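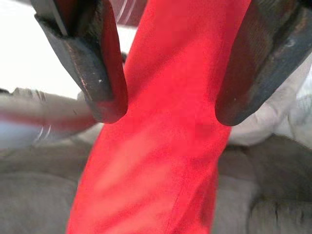 Looking after a two-armed cloth handler: a talk with its keeper

11 September 2022

The workshop at Fomthorpe has a kettle, a drawer of spare finger pads and a logbook with a coffee ring on the cover. The technician who looks after the Trorker, the two-armed machine that the Dhillon lab uses for its fabric work, opened the logbook before we'd sat down.

"Start with the fingers," she said. "Everyone wants to talk about the software, and I love the software, but the fingers are where you find out how the week's been."

She has been in charge of the machine's upkeep for 32 weeks. In that time it has logged 757 hours of running, nearly all of it on soft things: towels, sleeves, bags, anything that folds up on itself. Fabric sounds gentle, she told me, and people assume it's kind to a gripper. She disagrees, cheerfully and at length.

"Cloth is filthy stuff! It sheds. You get lint packed into the step where the pad meets the housing, and then the pad can't sit flat, and then the tips don't meet square. You won't see it from across the room. You'll just notice that it's dropping hems."

Her routine takes 90 minutes from start to finish, and she does it with the motors off and the arms resting on foam blocks. First comes a soft brush along the inner faces, always moving away from the joint. Then a damp cloth, then a dry one. She runs a fingernail over each pad to feel for a lip. If she finds one, the pad comes off and goes in the bin, no matter how good the rest of it looks.

"I used to turn them around and get a bit more life out of them. Don't do that. I lost a whole afternoon to a pad I'd flipped, because one end had worn to a slope and I'd written down the wrong side."

Scuffs along the outside of a finger don't bother her much. Those come from brushing against furniture and floors, and as long as the edge hasn't burred, she leaves them be. A burr gets a few strokes of fine paper. She checks for them by dragging an old stocking along the ridge – if it snags, there's more to do.

The cables take up more of her attention. On each side, a black cable leaves the wrist housing in a loop, and the size of that loop is something she has strong feelings about. 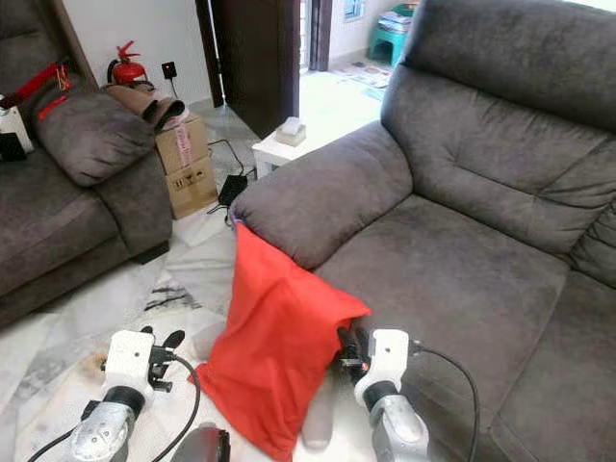
"Too short and it tugs when the wrist rolls. Too long and it goes fishing," she said, drawing a big lazy curve in the air. "Around couches it's terrible for fishing. It'll find the one cushion seam in the place and go straight in."

So she sets the loop by hand. She moves the wrist to the far end of its roll, lets the cable hang, then gives it four centimetres more and ties it off. Then the other end of the roll, then the arm reaching low, then high. She likes to see the cable move like a skipping rope held by somebody bored. Ties go on loosely the first time and get snugged up after a few slow runs.

I asked whether a proper cable sleeve would save her the bother. She laughed, and went digging in a box for one.

"We had these on at the start. They look lovely. They're also stiff, and the wrist could feel them. The force readings crept up on one side and we blamed the sensor for days. Poor sensor."

After the cables comes zeroing, her favourite part, and she lit up describing it. With the fingers open and holding nothing, the arms are brought down pointing at bare floor, well clear of any cloth, and held still. The readings ought to settle. If they wander, she has a short list of suspects: a tie that's too tight, a screw that's backed out, or lint again. 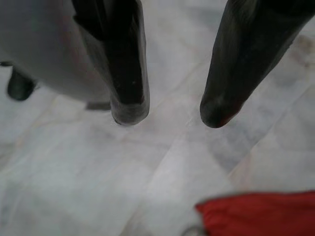 Reading time: 4 minutes

A pale, shiny floor gives her some grief with the wrist cameras. They sit so close to the fingers that the tips come out soft, and she has stopped trying to cure that. What she looks for is whether both tips turn up where they were last time. She keeps a clear plastic overlay for the monitor, marked in felt pen, and holds it up against the picture.

"It's the least high-tech thing in the building and I'd save it in a fire. If a tip's off my line, something's bent or something's loose. Two seconds, done."

Bright red cloth is another matter. It throws its colour onto the fingers, and a dark pad can come up maroon on the monitor when the cloth is right beside it. She had a pad out on the bench once, certain it was stained, before she worked that one out. Now she judges wear only with the gripper empty and away from the fabric.

Repairs proper are rare, she said. The one that stays with her was a finger that closed a touch late, only on the left and only after lunch. It was a connector in the wrist that had never been fully pushed home and eased apart as it warmed. She found it by wiggling every plug in turn while watching the trace, and she wrote "HA" beside it in the logbook, underlined.

Her advice for anyone taking over a similar machine is plain enough. Write down what you changed, including the things you changed back. Keep the old pad until the new one has done a full day. Learn the sound of each arm when it's healthy, so you can hear it from the next room.

Next on her list is a trip to Tumen, where another Dhillon group is setting up its own Trorker and wants help with the cable loops. She's bringing the overlay, a bag of ties and the stocking.

"And spare pads," she said, writing it on her hand. "They always say they've got pads."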